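Chapter 5
What the Planner Knows

I'll own up straight away: the first planner I ever wrote had no idea that tables were solid. It drove the wrist into one at a fair old speed, and Marleny Arango, whose table it was, still brings it up. So before we write a line of planning code in this chapter, I want us to spend a while on the world model (the list of things the software believes are out there, and where).

Our running problem is a toy kitchen, looked at from straight above. There's a ketchup bottle lying on a plate, a banana, a mug, a toaster oven and a few bits of fruit, and the arm comes in from the left.

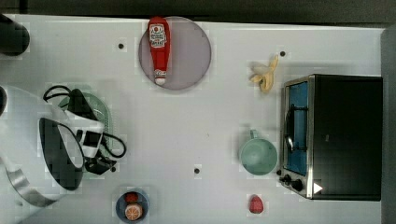 5.1 Objects, obstacles and things we'd rather ignore

Most of you will want to start with a list of objects. Lovely, but a list won't tell the planner which ones matter! If the goal is to pick up the mug, the toaster oven next to it is an obstacle, and a big one. The strawberry is an obstacle too, though a small one, and the banana hardly matters unless we swing in over the top. Change the goal and all those labels change with it, so please don't store them in the object itself. I did that in Prokari, my old teaching planner, and spent most of a December pulling them out again.

Then there's the arm. Seen from overhead it covers part of the green colander, and a perception module that only reports what it sees will happily hand you half a colander.

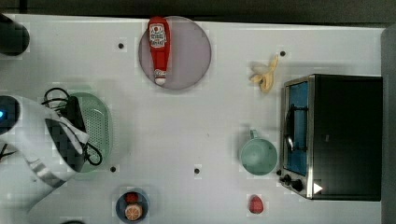 Prokari now keeps a remembered outline for each object and a score for how much it trusts it. The score drops while something is hidden, and below a threshold the planner has to ask for another look before it moves. Haf Lewis talked me into 700 milliseconds as the longest we let a hidden outline go unchecked, and I've kept it for the exercises. Have a go at changing it once you've got the code from section 5.3 running.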